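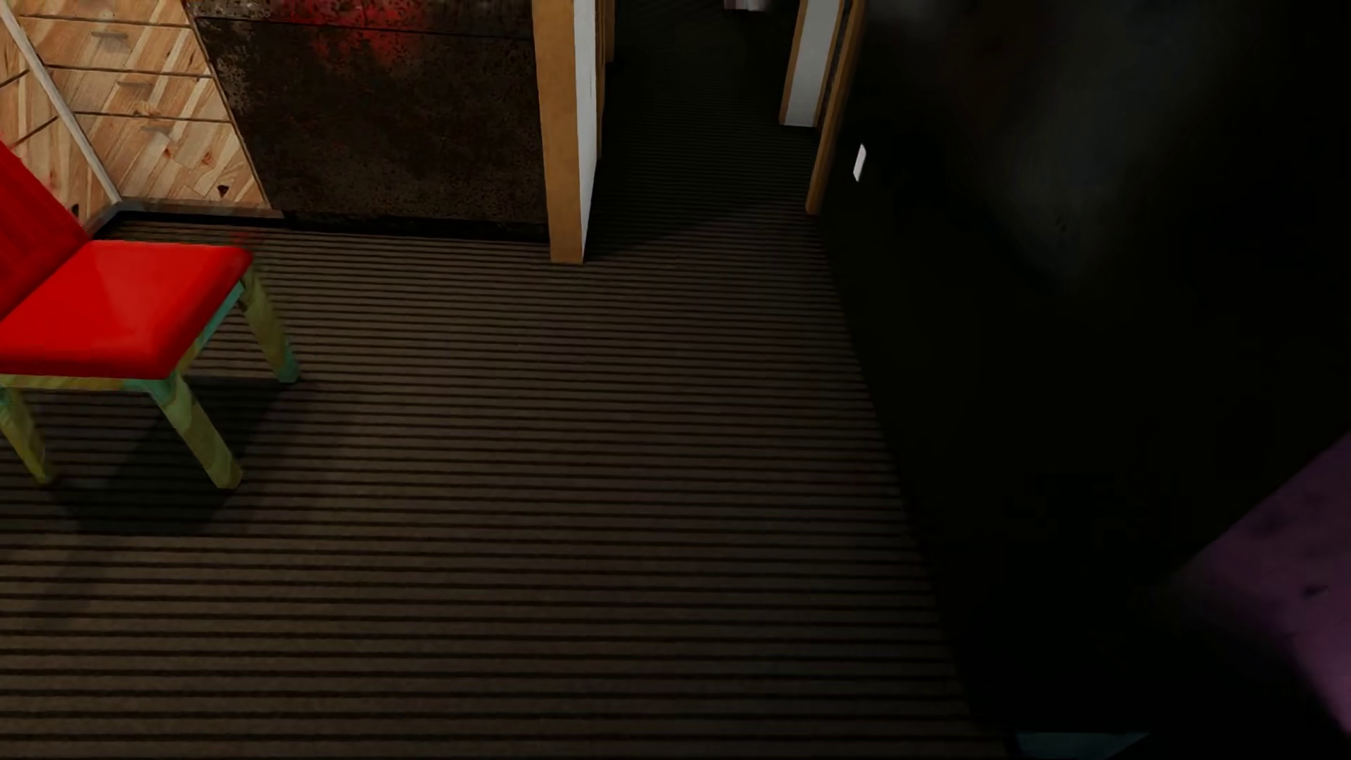

Ticket: Night runner stops at the doorway with the striped carpet
Site: Rurholm guest house, upper floor
Opened by: Thodoris Lambrakis, housekeeping
Assigned to: Kazimír Procházka, Litunex support
Status: Open again
Priority: Low (changed by Litunex, not by us)

Thodoris, first entry
The linen runner will not go through the doorway from the room into the hallway. It drives up, waits, backs off and tries again. After 6 tries it sends "path blocked" to my phone and sits there until a person walks up. The door was open every time I went to look. In the simulator your people gave us, the same room on the same route passes.

Kazimír
Thanks for the report. Please restart the unit, reload the Rurholm map and run the route again with the hallway light on. A striped floor can be read as a step when the light is poor. I have also turned the step setting down by one notch from here.

Thodoris
Restarted, reloaded. With the hallway light on it went through. With it off it stopped. We were told this thing would work in the dark so the evening shift could go home. If I have to leave lights on all over the floor, fine, but then somebody should put that in the instructions. Also, who turns them on? The switch is on the wall and the runner has no way to press it.

Kazimír
Understood. A timer on the hallway circuit would solve that. Could you confirm whether furniture has been moved since the map was made in June? Chairs near the route are the usual cause.

Thodoris
Chairs get moved every day. Guests sit in them. The old way, whoever had the cart nudged the chair back and kept going, and it never became a ticket.

I kept a count, as you asked. Out of 20 trips, 12 finished without help. Each of the others meant one of us leaving a half-made bed to go upstairs. Ahuja in the office has a report that says we are saving 2 hours a night. I would like to know where that number comes from, and whether my walking up the stairs is in it.

Kazimír
The hours figure comes from Betbridge, who run the reporting side. As far as I can tell it counts trips started. I have asked them about it and will post the reply. On the stops: I have built a darker version of the room in the simulator and can now get the same fault. An update is ready. Closing the ticket for now.

Thodoris, Sep 8, 2018
Reopening. The update is on. Last night it went through the doorway with the light off, then stopped in the hallway and asked for help from there — farther for us to walk. I'll give you that it's a different fault.

Two things before this gets closed again:
Please test with the chair somewhere other than where the map has it.
Please don't mark a trip as done when one of us carried the linen.

The evening shift is being cut to one person next week on the strength of that report. I have told the office I don't think the runner is ready for it — they said to put it in the ticket, so it's in the ticket.

Kazimír
Noted, and I have raised the priority to Medium. Please leave the runner on the charger overnight so I can pull the logs. Still waiting on Betbridge.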